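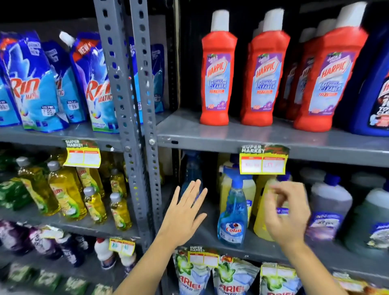

According to Fulgencio Magaña, the cleaning products should have been sorted by room a long time ago. He told the Pickering shop newsletter that customers ask for the bathroom bottles more than for anything else, and that until now the answer was always "it depends which shelf you look at."

News > Local Business > Shops

Search this site Enter keyword Go

Vandell supermarket puts its cleaning aisle in new order

10/11/2022

The Vandell supermarket in Pickering is changing the order of its household cleaning aisle. The work includes detergent pouches, dishwashing liquid, glass cleaner and the products for toilet and bathroom. The store says the gray metal shelves will stay, and only the places of the products will be different.

In the old plan, products were placed by the size of the package. It saved space, but a small bottle and a large bottle of the same cleaner could stand far from each other. In the new plan every kind has its own part of the shelf, and the sizes stand together. 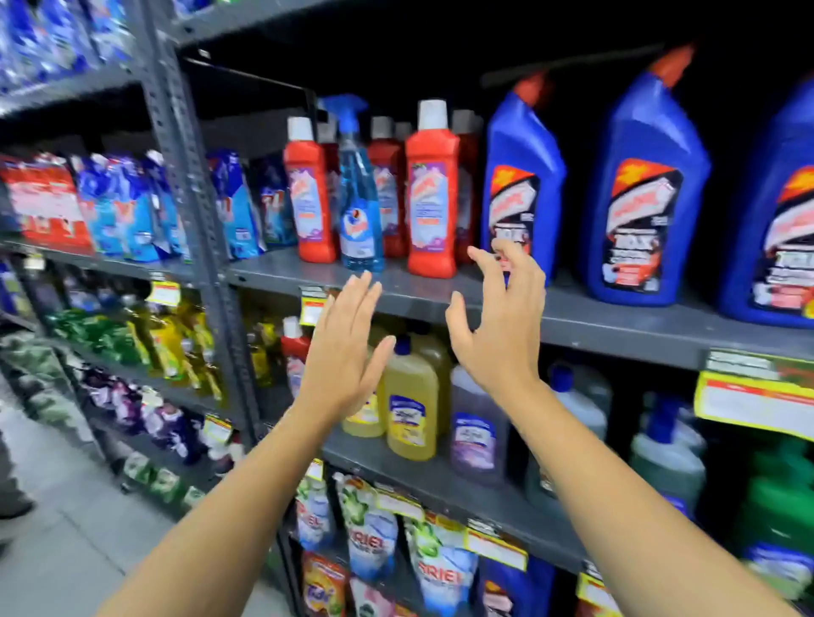
Reader Vedel wrote to us that the glass cleaner should go near the paper towels, where she looked for it for years, and she asks that the store does not move everything again before the next summer. The store answered that paper goods belong to another aisle and will be discussed later.

The list for the aisle has 119 products. Each one was checked against the price label on the shelf, and labels with an old price were taken out. The last full check of this kind was made in June.

Shares 459 Comments 12
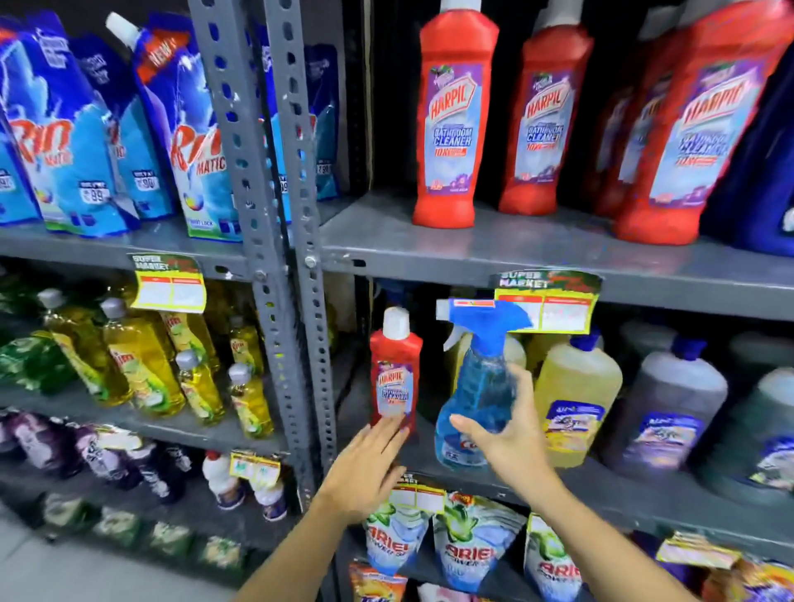 Reading time: 2 minutes

Detergent refill pouches are the most difficult part of the plan. They are soft and fall forward when the row is not full, so the store wants to keep the rows short and fill them more often. Bottles are easier, but the tall ones do not fit under every shelf. Two of the shelves must be raised by one hole, and this can be done only when the store is closed.

New shelf dividers were ordered from Prokwood, a supplier the store has used before. The order is for 400 pieces, and the total cost of the change is $1,220. Prices of the cleaning products will not go up for this reason, the store says.

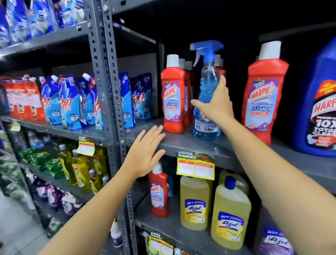 The heavy jugs will also get a new rule. Until now they could stand at any height where there was room. In the new plan they stay on the middle shelf or lower, so that older customers do not have to lift them down from above their shoulders.

The aisle stays open during the work. Customers who do not find a product can ask at the front desk, where a printed copy of the new plan is kept. If the result is good, the same order will be used for soap and shampoo.

Comments (12) Share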